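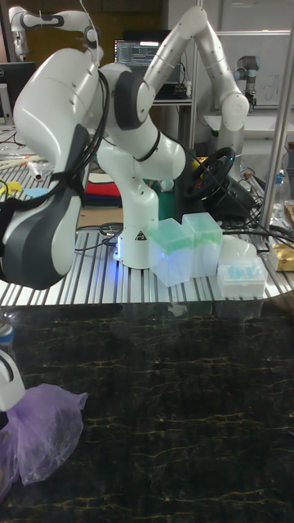
Der Tisch, an dem alles liegt

Gegen gemeinsam benutzte Arbeitstische wird in jeder Einrichtung dasselbe vorgebracht: Sie seien unordentlich, und niemand sei zuständig. Beides stimmt meistens. Trotzdem halte ich den Vorschlag, der daraus regelmäßig folgt, für falsch. Er lautet, der Tisch müsse am Ende jedes Arbeitstags leer sein.

Im Haus Clerholm, wo ich seit mehreren Jahren arbeite, galt diese Regel eine Zeit lang. Sie stand auf einem laminierten Blatt neben der Tür, und wer gegen 18 Uhr noch etwas stehen ließ, bekam am nächsten Morgen eine Nachricht. Das Ergebnis war ein sauberer Tisch und ein Schrank, den man nur mit Vorsicht öffnen konnte. In diesem Schrank lagen Kabel auf Verbrauchsmaterial, Stoffreste auf Kabeln und angebrochene Packungen zwischen allem. Die Unordnung war umgezogen und schwerer zu überblicken als vorher.

Ich habe mir damals notiert, was ich an einem gewöhnlichen Vormittag aus dem Schrank geholt und abends wieder hineingeräumt habe. Es waren 14 Dinge. Jedes davon hatte ich am Vortag schon einmal in der Hand gehabt. Das Holen und Wegräumen war jeweils schnell erledigt, ärgerlich war das Suchen dazwischen.

Eine sinnvollere Regel beginnt mit der Frage, was auf dem Tisch Schaden nimmt und was nicht. Ein zusammengelegtes Tuch nimmt keinen Schaden. Ein Bogen Pappe auch nicht. Bei Pipettenspitzen ist es anders. Ein offenes Rack, das über Nacht steht, sammelt Staub, und wer genau arbeiten will, nimmt am Morgen ein neues. Es wird also Material verbraucht, das noch gut gewesen wäre. In der letzten Bestellung, die ich gesehen habe, standen Spitzen für 341 Euro, und ich bin sicher, dass ein Teil davon ersetzt hat, was wir selbst verdorben hatten.

Der Deckel ist deshalb für mich der wichtigste Gegenstand auf dem Tisch. Eine geschlossene Box darf stehen bleiben, von mir aus die ganze Woche. Ein offenes Rack darf stehen, solange jemand daran arbeitet, danach gehört es abgedeckt. Diese Unterscheidung versteht jeder neue Kollege in wenigen Sätzen, und man braucht dafür kein laminiertes Blatt.
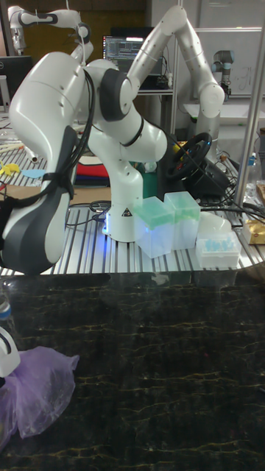
Zwei Boxen mit hellgrünen Deckeln, dahinter das Rack mit den hellblauen Spitzen.

Der zweite Punkt betrifft den Platz. Auf einem Tisch, den mehrere Gruppen benutzen, stehen zwangsläufig Dinge nebeneinander, die nichts miteinander zu tun haben. Ein Lenkrad und ein Satz Spitzenboxen gehören zu verschiedenen Aufgaben. Ich habe Besucher aus dem Werk Riviere erlebt, die darüber den Kopf geschüttelt haben. Bei ihnen hat jede Tätigkeit einen eigenen Tisch, und das ist schön für den, der die Fläche hat. Wer sie nicht hat, muss sich mit Abständen behelfen.

Ein fester Abstand leistet mehr, als man ihm zutraut. Wir haben eine Weile mit 10 Zentimetern gearbeitet: So weit sollte alles, was leicht umfällt, von allem entfernt sein, was ein Kabel hat. Das klingt pedantisch. Aber Kabel werden gezogen, sie rutschen nach, und eine leichte Kunststoffbox wandert dann mit, ohne dass es gleich auffällt. Seit der Abstand nicht mehr eingehalten wird, weil der Tisch voller geworden ist, sind mir zweimal Spitzen heruntergefallen. Ich würde ihn wieder einführen.

Gegen Lattentische aus Aluminiumprofil habe ich übrigens auch etwas. Sie sind stabil, man kann überall etwas festschrauben, und sie lassen sich abwischen, jedenfalls oben. Was klein genug ist, liegt aber irgendwann in einer Nut. In Skuvberg legen sie eine dünne Platte auf den Bereich, in dem mit Kleinteilen gearbeitet wird. Die Platte kostet fast nichts und lässt sich zum Reinigen abnehmen. Ich weiß nicht, warum sich das anderswo nicht durchsetzt. Vermutlich sieht es nach Provisorium aus, und Provisorien werden ungern beantragt.

Ein Stück Pappe erfüllt denselben Zweck schlechter, aber es erfüllt ihn. Man sollte es nicht wegwerfen, bloß weil es Pappe ist. Ähnlich denke ich über ausgeschnittene Formen, Stäbe und Röhrchen, die an den Rändern solcher Tische liegen. Sie sehen wie Abfall aus und werden bei Aufräumaktionen auch so behandelt. Danach schneidet jemand einen halben Tag lang neue zu.

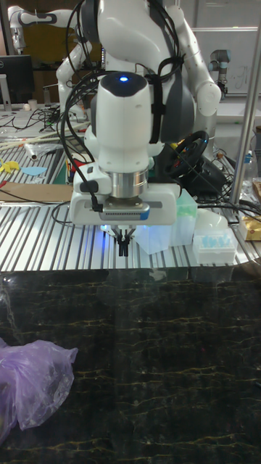 Karton, weiße Stäbe und ausgeschnittene Formen am linken Tischteil, rechts das Lenkrad auf seinem Sockel.

Der Einwand gegen all das ist mir bekannt. Wer nur das Empfindliche schützt und den Rest liegen lässt, hat nach einigen Monaten einen Tisch, auf dem keiner mehr arbeiten kann. Das trifft zu, und deshalb braucht es einen Termin. Bei uns wäre es der Dezember, wenn ohnehin weniger los ist. Dann kommt alles herunter, die Fläche wird gereinigt, und zurück auf den Tisch darf nur, was jemand in den vergangenen Wochen benutzt hat. Der Rest wird beschriftet und eingelagert oder abgegeben. Einmal im Jahr reicht das nach meiner Erfahrung knapp, zweimal wäre besser.

Für den Alltag genügen etwa 10 Minuten am späten Nachmittag. In dieser Zeit kann man Deckel schließen, eine umgekippte Flasche aufstellen, Becher in die Küche bringen und Kabel an die hintere Kante schieben. Becher sind für mich die einzige Sache, bei der ich keinen Spielraum sehe. Wo mit Spitzen und Proben hantiert wird, haben Getränke nichts verloren, auch nicht auf der Bank dahinter.

Im Gristhorpe-Bau, zwei Häuser weiter, wird im Moment wieder über die leere Tischplatte diskutiert. Der Entwurf der neuen Ordnung hat mehrere Seiten und enthält einen Abschnitt über die Farbe der Aufbewahrungskisten. Über Deckel steht nichts darin. Ich habe eine Stellungnahme geschickt, die kürzer ist als dieser Text, und darum gebeten, vor dem Beschluss wenigstens einmal in den Schrank zu schauen.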